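what the arms changed at Kaltmont

Sunday night, quick one before the week starts. 10 September 2023 if anybody is keeping track, I'm not.

People keep asking if the robots took our jobs yet. Short answer no. Longer answer, they changed them and I'm still making up my mind.

For anyone new: I work at Kaltmont, we wash and repack cups and dishes for caterers. 2 arms went in at the Jastondale site over the summer, on the unloading end. Before that unloading was four of us and a radio. Cup out of the rack, look at it, stack it, next. I did that for years and my wrists know it.

Now the arms do the plain white stuff on the day shift. Roughly 3000 pieces on a good day. On a bad day one of them stops over a cup handle and somebody has to walk over and clear it, and that somebody is usually Melur becuase she sits closest.

What changed for me is I'm half on the floor and half on demos. Demos means you hold a gripper in each hand, and you do the job the way you would do it, slow, over and over, and the recordings go to the people who train the arms. Gilang did it first and hated it. I kind of like it. Sitting down for one thing. Quiet. 30 goes, break, another 30. My count for the last stretch was 593 and I was weirdly proud of that.

But it's odd work. You find out how much you do without thinking. I always tip a cup a bit before I lift it, never knew that until Adi pointed it out. With grippers you can't feel anything so you have to look at everything. First week I came home with a headache every day.

The part I don't love - the pay grade. Demos is still on the floor rate. Rizal asked about it at the September meeting and got "we're looking at it". We are teaching the thing, I think that should be worth a little more than stacking. Hidayah says wait for the review. Fine. Waiting.

Also the radio is gone from the unloading end and I miss it more than I thought. Two people there now where there was four. The others moved to packing, no one got let go, I want to be fair about that. But lunch is differnt. Smaller table.

More when the review comes back. Bed.

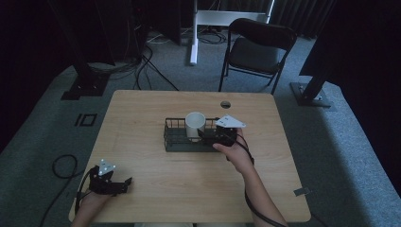

Demo table, one cup, one rack, both grippers.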